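How do you teach a robot to tidy up?

Have you ever tried to explain to somebody how to pick up a sock? It's harder than it sounds! You just do it, and your fingers seem to know all by themselves how wide to open and when to stop squeezing. A robot hasn't had years of practice as you have, so somebody has to show it, over and over again, very patiently.

The children and grown-ups at the Forkar robot club, which Piroska Kiss runs in Otmont, spend a lot of their time doing just that. 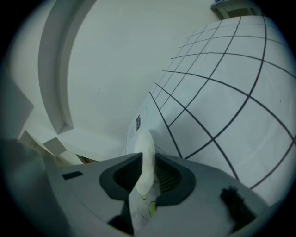

Showing works better than telling, you see. A club member squeezes the gripper (think of it as a borrowed pair of robot fingers), picks something up, moves it and lets go. Then it all goes back and they do it again, perhaps 30 times before the biscuits come out. Amerley Frimpong, who is 11, says her hands get tired long before she gets bored.

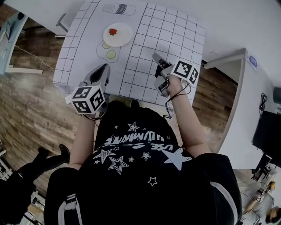
A robot also needs to learn where things are, and that's a bit like finding your way on a map. Maps often have squares on them to help you, and so does the sheet on the club's table, with a paper plate lying on it. The white cubes on top of the grippers have black patterns on them, which a computer can look for to work out where each hand has gone. Clever, isn't it?

By August the club had saved 1,041 goes, and Gyula Bakos was already asking for more.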